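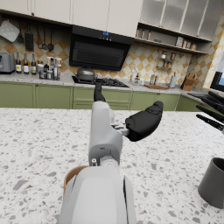

3.2 Meal records and the home food environment

Dietary intake was recorded by the participants themselves over two periods, one before the change in eating pattern and one at the end of it. Each record listed the food eaten, the time at which eating started and stopped, the method of preparation and the size of the portion in household measures. Household measures were preferred to weighing because earlier work by our group (Tehrani and Najafi) found that participants who were asked to weigh their food shifted towards packaged items with a printed weight, and this shift would have hidden the effect under study. Portion size was therefore given against vessels of the sort kept on any kitchen worktop, such as the wooden bowl and the dark grey cup in Figure 1, and converted to grams by one of two dietitians using the same conversion table. The bowl was set at 300 ml and the cup at 200 ml for all participants. Where a participant used a vessel that differed clearly from these, its volume was measured with water at the first visit and the measured value was used instead.

Figure 1. Kitchen worktop with bowl and cup.

Recipes made up of several ingredients were broken down before coding. If the participant had cooked the dish, the raw quantities were requested and divided by the number of people served. If another member of the household had cooked it, the quantities were taken from that person where possible and otherwise from a standard recipe. Cooking fat caused the most difficulty. Participants often left it out of the record when it was used in small amounts, and a direct question on fat was added to the form after the pilot stage. Records from the pilot stage are not included in the analysis.

The participants were asked to finish their last meal of the day at least two hours before going to bed and to keep breakfast within the same hour each morning. No limit was placed on energy intake. Food choice was adjusted for each person from the first set of records, with attention to fibre sources, the spread of protein across the day and any foods already linked by the participant to bloating or discomfort. Foods in the last group were removed and then brought back one at a time. The order in which they were brought back was set by the dietitian and followed the same sequence for all participants who reported more than one such food.

Seventeen participants completed both recording periods. Two further participants completed the first period only; their records are used in the description of baseline intake in Table 2 and nowhere else. Days on which the participant was ill, travelling or fasting for religious reasons were marked on the form and left out of the mean values. A day was also left out if it contained no entry after midday, unless the participant confirmed at the next visit that nothing had been eaten.

Symptoms were scored each evening on the same form. The score covered abdominal pain, bloating, stool form and tiredness, with each item rated from 0 to 4 and the items added without weighting. Shokri and Bagheri have argued that tiredness should be reported apart from the bowel items, as it responds to sleep as well as to diet. We give both the full score and the score without tiredness in Table 3.

Agreement between the two dietitians was tested on a random subset of the records, coded by each without sight of the other's values. Differences were largest for soups and stews, where the share of liquid had to be judged from the written entry, and smallest for bread, eggs and fruit. Disagreements in the subset were settled by discussion, and the agreed value was carried into the main data. The remaining records were coded once only.

Self-recorded intake tends to fall below true intake, and the size of the gap varies between people. The comparison made in this study is within each participant, so a constant gap would cancel. A gap that widened as participants grew tired of recording would not, and this possibility is taken up in Section 5.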